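Trellivside gripper comparison, README

Contents: 797 episodes of table-top pick and place with two arms, recorded to compare two sets of fingers on the same gripper body. The first set is the Gekell short finger, the second is our own longer finger, which we call Clindasitz. The recordings are from October.

Please read the part about cameras before you train anything on this data. The naming of the streams changed once and the old names remain in some folders.

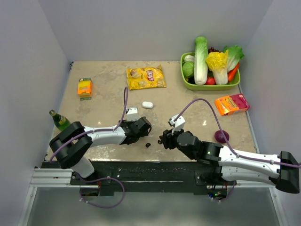 The main question was how each finger behaves with objects that are soft, round or slippery, so the object set is mixed on purpose. We did not want only cubes. A bag of Lay's chips, a glass bottle lying on its side and a basket of artificial vegetables make very different demands on the same fingertip. The bottle is the hardest case when it rests near the base of the left arm, where that arm has little space to bend. Such starts are marked "near_base" in the episode list, and you can filter them out.

Cameras
Each gripper carries one camera on top. There is also one fixed view of the table. The wrist streams are called wrist_l and wrist_r. In the older folders they are cam_a and cam_b, in the same order. The longer finger hides a bit more of the wrist view - we did not correct for this.

Controller
Both arms run on the Mofokeng controller with default gains. Gripper force is limited to the same value for both finger sets. Commands and joint positions are saved together, and the gripper opening is saved as a separate column. An episode stops after 2000 control steps if the operator did not end it before.

Known problems
- Force values are estimated from motor current. Please do not use them as a measurement.
- Success was labeled by one person, from the fixed view only.
- A few episodes begin with the gripper already half closed. They are kept, with the flag "late_open".

Corrections to the labels are welcome. Send the episode number and the new label, and we will add it in the next version.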